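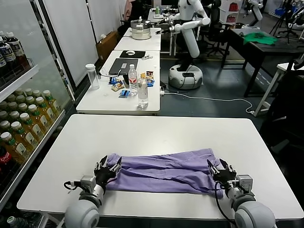 Folding in strips

5/22/21

I changed the way I fold shirts in December, when I moved into a place with one dresser and 2 working drawers. Before that I folded everything into squares and stacked them, and the shirt I wanted was always on the bottom.

Now I fold long first. A purple garment gets laid out flat on a white table, the sides come in, and it ends up as one long horizontal strip. I hold both ends and pull a little before going any further. It still wrinkles some, and one end tends to bunch up. I've stopped fixing that unless it's a shirt I wear to work.

Na-rae Maeng taught me the next part. Fold the strip in half, then in thirds, and stand it on its edge in the drawer. She does hers on the bed. I can't, the mattress is too soft and the strip opens up again. A table is better, even if the next one over is taken up with a laptop, water bottles and a lot of snack wrappers.

What I keep in the top drawer:

T-shirts, 31 of them at last count
Two thin sweaters
Gym shorts, rolled

Jeans go on the shelf. I tried them in the drawer and it wouldn't close.

I bought a set of Rikitholm dividers for the drawer and returned them. They were an inch too tall - my fault for not measuring. Ha-rang Hyun cut some up from shoe boxes for me and those fit fine.

Towels are next. I fold them the old way still and the closet shows it. I also have a fitted sheet that has been in a ball since I moved in, and I don't have a plan for it yet.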